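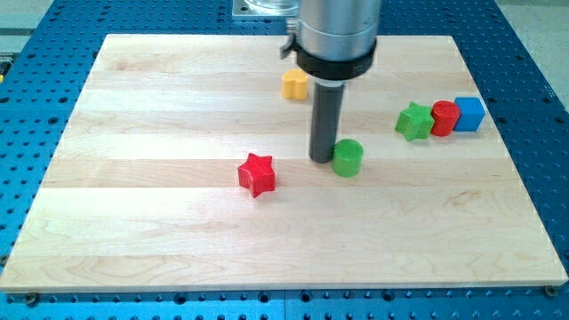 Figure 3. Tabletop pushing setup during collection of the Felach demonstrations.

3.2 Collecting demonstrations

Demonstrations were given in two ways, by hand guiding and by remote control. In hand guiding, the operator held the arm at the wrist and moved it through the task while the controller compensated for gravity. In remote control, the operator steered the tool with the Fokora handset. The tool is a plain rod with a rounded end and has no fingers, so every block has to be pushed. The blocks are stars, cylinders, a heart and a cube, and a color alone does not identify one: the set has both a red star and a red cylinder. Each instruction therefore names a color and a shape.

We kept 277 hand-guided and 460 remote-controlled demonstrations, recorded by 12 operators. Each operator practiced for some 16 minutes with each method before recording. An episode ended when the operator released the enable switch – there was no time limit.

Hand guiding gave shorter paths, but operators tended to lean over the table and block the view of the overhead camera. These segments were marked and left out of training. Remote-controlled paths contained more pauses, mostly before a change of pushing direction. We removed pauses at the start and end of an episode and left the others in place, following Núñez.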